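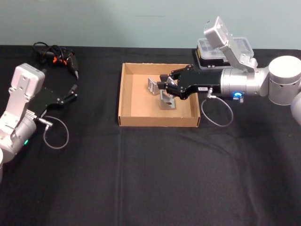
Cardboard is made of paper, but it can hold up things that a single sheet of paper cannot. A box used for shipping is often made from corrugated cardboard. Corrugated means folded into waves. A low box without a lid, such as the light brown one on the black cloth with metal brackets in it, has to do two jobs: the floor carries the weight, and the walls stop things from sliding out.

What is inside the wall

Corrugated cardboard has three layers. The two outside layers are flat sheets called liners. The middle layer is a wavy sheet called the medium. Each wave is called a flute. Glue made from starch joins the tips of the flutes to the liners.

Look at the cut edge of a box at home. The flutes form a row of small arches. An arch pushed from above sends the push down both of its sides, so no single spot takes all of it. 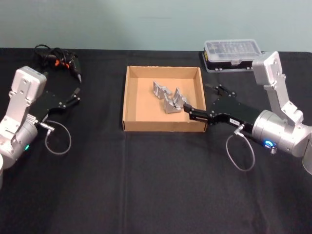 Flutes also have a direction. Stand a piece of cardboard up so that the flutes run from top to bottom, and each one acts like a short post. Turn the piece sideways and the flutes can fold flat. Most box makers run the flutes up and down in the walls.

Test it yourself

You need one sheet of printer paper, two cups of the same height and some coins.

1. Set the cups 18 centimeters apart. Lay the flat sheet across them and put one coin in the middle. The sheet sags.

2. Fold the sheet back and forth like a fan, with the folds running from cup to cup. Lay it across again and add coins one at a time.

3. Write down how many coins it held. Repeat with wider folds and compare.

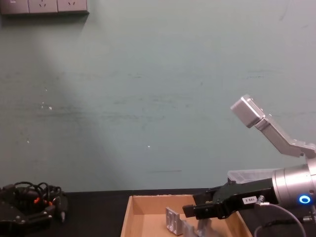
What makes cardboard weak

Water softens the paper and the starch glue. Once the layers separate, the arches lose their shape. Crushing does the same damage, and a flute that has been flattened does not spring all the way back. Store boxes in a dry place, off the floor.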